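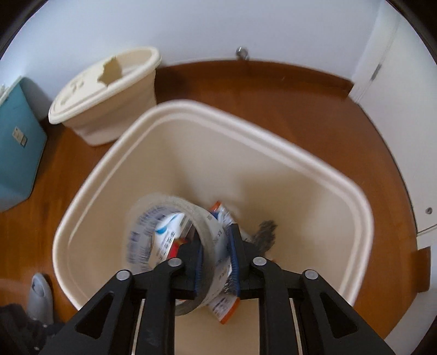

Why Tape Sticks
A science page for readers aged 8 to 12

Tape is a thin strip of material with glue on one side. The strip is called the backing. The glue is called the adhesive. Most clear packing tape has a plastic backing, and the adhesive is spread over it in a layer thinner than a hair.

The adhesive on tape is different from the glue in a bottle. White school glue starts out as a liquid and sets hard when the water in it dries up. Tape adhesive never sets. It stays soft for years, and it sticks when you press on it. The full name for this kind of glue is "pressure-sensitive adhesive."

What pressing does

Look at a sheet of cardboard through a strong magnifying glass and you will see that it is rough. There are tiny hills, valleys and loose fibers. Even a window has small bumps, although they are too small to feel.

When you lay tape on cardboard without pressing, the adhesive touches only the tops of the hills. When you rub the tape down with your thumb, the adhesive flows into the valleys. It moves like very thick syrup. Now much more of it is touching the cardboard.

Touching matters a great deal. All things are made of molecules, and molecules that are very close together pull on each other a little. These pulls are called van der Waals forces. One pull is extremely weak. A strip of tape has so many of them that you can feel the result when you try to peel it off.

Soft, but not too soft

A good tape adhesive has to do two jobs. It must be soft enough to flow into small gaps. It must also be firm enough to hold together when something tugs on it. Water flows into gaps very well, but it makes a poor tape because it pulls apart easily. A brick holds together very well, but it does not flow at all.

The adhesive is made of long, tangled molecules called polymers. Think of a bowl of cooked noodles. The noodles can slide past each other slowly, but if you grab one and pull, others come with it. When you peel tape slowly, you may see fine threads of adhesive stretch and then snap.

Why the roll does not stick to itself forever

On a roll, each layer of adhesive rests on the back of the layer under it. Many tapes have a special coating on the back, called a release coat. The adhesive holds to it weakly, so the roll can be unwound.

The noise you hear when packing tape comes off the roll is made by the tape letting go in small jerks. It sticks, slips, sticks again and slips again, many times each second.

Things that stop tape from working

Dust. The adhesive sticks to the dust, and the dust is not attached to the box.

Cold. Cold adhesive gets stiff and cannot flow into the valleys.

Water. A wet surface keeps the adhesive from touching the material below.

Oil. Skin has oil on it, and so a fingerprint on the sticky side makes a weak spot.

Try it

You need clear tape, a clean plate, flour and a ruler. Ask an adult before you start.

1. Cut two strips of tape, each 15 centimeters long.
2. Press one strip onto the clean plate. Leave a small end free. Peel it off slowly.
3. Dust the plate lightly with flour.
4. Press the second strip onto the floury part and peel it off.
5. Look at the sticky side of each strip and write down what you find.

Words to know

Adhesive – a material that holds two surfaces together.
Backing – the strip that carries the adhesive.
Polymer – a very long molecule made of small parts joined in a chain.
Release coat – a layer that lets tape come off its roll.

Written by Kenta Wada. Last checked Feb 4, 2019.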